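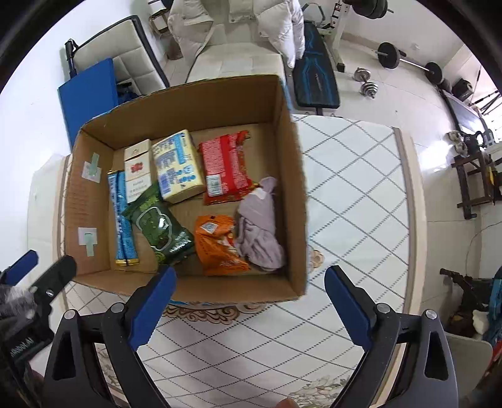 Open carton on the table, items at the bottom, two taped paper squares on the inside wall.

October, Graken bench 2

Storage stability of the Mostthorpe heating oil blends, continued from last month. Same base fuel, same cabinet. Biodiesel content steps up to B20. The question is still whether filter plugging on the customer side comes from the fuel or from what is already sitting in the tank.

Setup

Glass bottles, vented caps, 43 C cabinet, dark. Bottles filled to the shoulder and left alone between pulls. Thirteen weeks is the full run. We are at week 5, so nothing below is final.

Blends made by weight, splash blended at room temperature, then rolled. The Volmont biodiesel went in as received. Checked it for water before blending and it was within spec, though nearer the limit than the last lot. Worth remembering if the B20 drifts first.

One set of bottles has clean fuel only. The second set has a spoon of tank bottoms from the Mostthorpe tank, strained through coarse mesh to get the scale out. The third has tank bottoms plus the Rathjen stabilizer at the supplier's high dose. There is no stabilizer-only set. Should have made one and did not have the bottles. Will add it on the next run.

Week 5 pull

Clean fuel, no additive: bright, no visible haze at any blend level. Acid number has not moved outside repeatability. Filter time flat against week zero.

Tank bottoms, no additive: B5 looks like the start. B20 has darkened by a full color step and there is a soft brown layer on the glass that does not come off with swirling. Filter time up clearly. Acid number up a little, and I would not lean on it until the repeat titration is done.

Tank bottoms with stabilizer: color held in both. The brown layer in the B20 is there but thinner. Filter time sits between the other two sets.

First reading is that the old sludge is doing most of the work and the blend level decides how much of it comes loose. That agrees with what the service side reports – plugged filters in the first weeks after a changeover, then nothing. It does not yet say anything about long storage.

Problems

The filter rig leaked at the lower clamp on the first B20 sample. Changed the gasket and reran with the retained half of the pull. The first number is struck out in the log and should not be used.

Cabinet door was found not latched one morning. Chart shows a dip of up to 2 C, back on setpoint before noon. Left all sets in and marked the chart. All bottles saw the same dip, so the comparison stands.

Label ink lifts where fuel runs down the neck. Going over to the etched bottles when these are done. Until then wipe the neck before writing, and put the bottle code on the cap as well.

Burner side

Ran the week zero B20 in the test boiler for a baseline. Nozzle and pump pressure as the manual gives for straight No. 2 oil, nothing readjusted. Smoke spot zero. Flame signal a bit lower on the cad cell than with straight oil, still well inside what the control will accept. Some older controls may not be so forgiving. Get one off the shelf and try it before anybody writes this up as a non-issue.

Boiler hour meter passed 2000 during the run, so the pump strainer is due. Pull it before the next burn and keep whatever is in it. If the material looks like the brown layer from the bottles, run both in the IR.

To do

Repeat titration on both B20 sets with tank bottoms.
Water check on the remaining Volmont drum, top and bottom sample.
Ask Rathjen whether the high dose was set for straight oil or for blends. The data sheet is vague on this.
Order gaskets for the filter rig, the thicker ones.
Fresh bottoms sample from Mostthorpe if the tank is still in service. What is left here will cover one more set at most.
Cold soak on the clean B20 – not started, bath is booked by the diesel group.

Retains from this pull are in the flammables cabinet, lower shelf, left side.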